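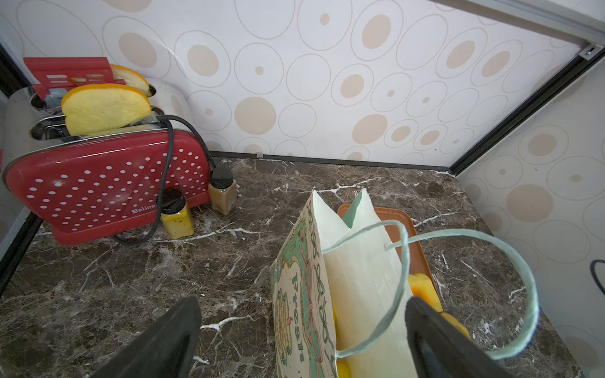 About Utstead

Utstead started with one bench, one pair of arms and a lot of borrowed screwdrivers, and we still look after robot cells as if they were the only one we had. Shahzad Soomro opened the shop to keep small two-arm kitchen cells running, and that's most of what we do today (though we'll happily take a call about nearly anything with a joint in it!).

Our home cell is called Misterico. It has a marble counter, patterned wallpaper, a red toaster and its own little collection of pretend bread, and we've grown very fond of it. Every work day starts there with the same checks: finger pads wiped, wrist cameras lined up, cable loops followed by hand from one end to the other.

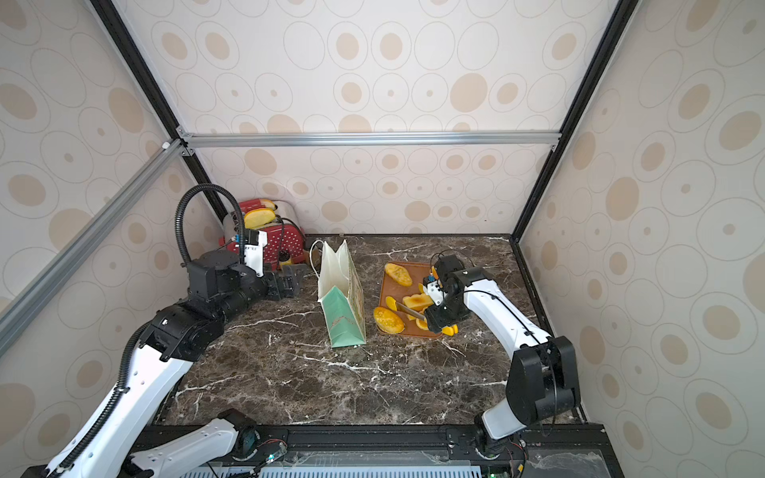
Both arms get a full service every 2,000 hours, and we write down everything, right down to which bolt felt a bit lazy. The log for Misterico stands at 631 entries, and new staff read the whole thing with a pot of coffee before they pick up a wrench.

We do the same for customers, Stelmakh and Litelis among them. If a gripper starts closing crooked or a camera drifts, call us and we'll talk it through on the phone first, as plenty of faults can be put right that way. Visits are booked through the shop, and July fills up early, so please get in touch ahead of time.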